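Section 7. Running the Table-Clearing Demonstration for Visitors

7.1 Scope

This section covers the open-day demonstration with the Kartha hand-held grippers. It assumes that charging and pairing (Sections 3 and 4) are complete. Open days at the Cumthorpe site are held in a home setting with a kitchen, and the same procedure applies at any host address.

7.2 Setting up

1. Spread the patterned cloth over the table and smooth it toward the edges.
2. Set out ordinary household items. Use a mix of soft, flat and stiff shapes. Do not use glass or open containers.
3. Switch on both grippers. Wait for the green light.
4. Route the wires away from the fingers.
5. Inspect the blue pads. Replace any pad that is split or has lifted at a corner.

Note: Items may be spread at random. Do not line them up.

7.3 Demonstrating the grip

6. Bring the open fingers in low over the item.
7. Close slowly until both pads make contact - stop there. Further pressure crushes foam and adds nothing to the hold.
8. Raise the item upright and hold it for 3 seconds, so that visitors on either side can see the pads.
9. Release over the table, not over the floor.

Caution: Keep fingertips behind the finger joints while the gripper is closing.
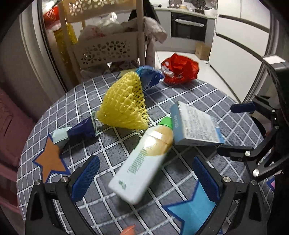

Fingers open over the table; the two figures that follow show a yellow scouring pad held upright.
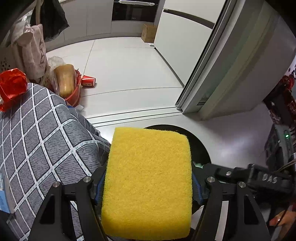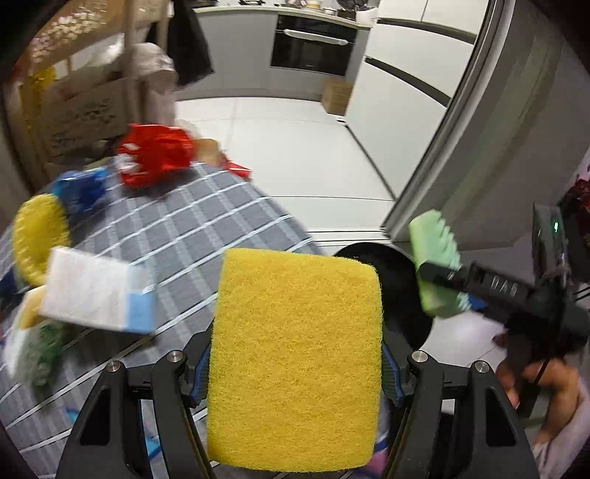
Minttu Nurmi, commenting on the draft of this section, asked for step 7 to be practiced before the doors open. At the May session she had visitors take the grippers after a single explanation, and most of them squeezed until the handle stopped. She would also move the caution ahead of step 6.

7.4 Handing over to a visitor

10. Hand over one gripper only. The operator keeps the other.
11. Limit each turn to 2 items.
12. Stop the turn if a wire pulls tight.

Note: Group size should not exceed 16. Larger groups are split and the demonstration is run again from step 6.

7.5 After the session

13. Switch off both grippers and wipe the pads with a damp cloth. Do not use solvent.
14. Record pad changes in the Vestavura log under the host address.
15. Pack the grippers with the fingers closed.

Section revised 2026-08-15. Spare pads: see Section 9.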